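# Chapter 6: Timed Text

Chapter 5 treated sound and picture as two streams that share a clock. This chapter adds a third. Subtitles and captions are stored, checked, and delivered separately from the picture in most streaming services, and they fail in ways the other two streams do not. A subtitle file can be complete and correctly spelled and still be unusable, for instance when every line arrives two seconds late.

After working through the chapter, the reader should be able to:

- distinguish subtitles, captions, and forced narrative text
- read a cue and identify its in time, out time, and position
- compute the reading speed of a cue
- trace a constant offset and a growing drift to their usual sources
- prepare a short correction report for a finished file

## 6.1 Terms

*Timed text* is any text shown on screen under the control of a time code. The term covers several kinds of file that are often confused.

**Subtitles** carry dialogue, usually in translation, and assume that the viewer can hear the soundtrack. **Captions** assume that the viewer can't hear it. They identify speakers where the picture doesn't, and they describe sounds that matter to the story. **Forced narrative** text translates signs, letters, and short passages of foreign dialogue. It is displayed even when the viewer has switched subtitles off.

A single film may be delivered with all three in several languages. The running example in this book, the series *Sullora*, has forced narrative text in every territory because its characters read aloud from letters in one language and discuss them in another. Its caption files are longer than its subtitle files for the same episode, as one would expect.

The unit of timed text is the **cue**. A cue consists of an in time, an out time, one or two lines of text, and optional styling or position data. The first episode of *Sullora* contains 688 subtitle cues. The matching caption file contains 1112. Much of the difference is made up of sound descriptions and speaker labels, with a smaller share due to song lyrics, which the subtitle team left out by agreement with the distributor.

## 6.2 Time

Cue times may be written as clock time (hours, minutes, seconds, milliseconds) or as time code (hours, minutes, seconds, frames). The two forms agree only if the frame rate is known. A file authored at one frame rate and played against a picture at another will start correctly and drift, and the error grows in proportion to elapsed time. A constant error has a different source, most often a logo or recap that was added to the head of the program after the subtitles were timed.

The first test is therefore simple. Measure the error at the opening line and again near the end.

| Error at start | Error near end | Likely source |
|---|---|---|
| none | large | frame rate mismatch |
| large | same as start | added or removed head material |
| none | appears suddenly | change at an internal edit |

The third row is the most expensive to repair. An internal edit shifts every cue that follows it, and a file with several such edits has to be corrected segment by segment. In the Ditodier exercise at the end of the chapter, one cue is displayed 3000 milliseconds before its line is spoken. The student is asked to decide whether the fault is local to the cue or begins there.

## 6.3 Reading speed

Reading speed is the number of characters in a cue divided by its duration in seconds. Spaces and punctuation are counted. Styling codes are not. Services publish their own upper limits, with lower ones for children's programs, and the delivery specification in force always takes priority over any value in a textbook.

Three remedies are available for a cue that is too fast. The out time may be extended into the silence that follows. The in time may be moved slightly earlier, provided the cue doesn't give away a line before it is spoken. If neither is possible, the text is condensed. Condensing is the last choice in captions — viewers who lip-read notice the missing words — and is routine in subtitles.

A cue may also be too short in duration even when its reading speed is acceptable. A one-word reply that flashes on screen will be missed by a viewer who is watching the actors.

## 6.4 Position

Text is placed at the bottom center by default. It is raised to the top when it would cover printed titles, credits, or a speaker's mouth. The position should be held across a shot wherever possible, and two successive cues should not alternate between top and bottom.

Position is checked against the picture, since no text editor will report a collision. The position exercises use the Tahiri reel, prepared for this edition by Mélanie McIntyre. Work through the reel once with the text off and once with it on, and note each shot in which the default position fails.

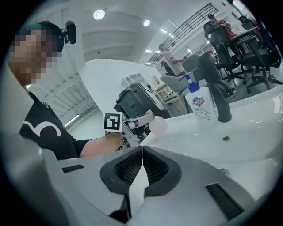
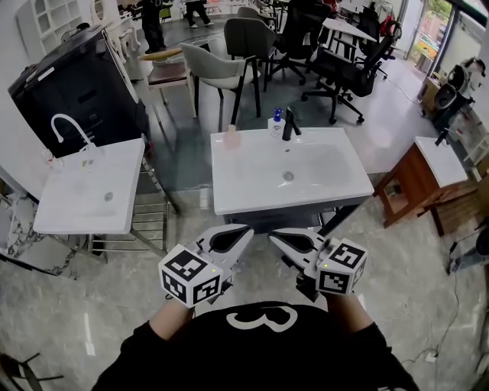

*Figures 6.1 and 6.2. Hand-held grippers: at a white countertop with a ball (6.1) and in front of a sink (6.2).*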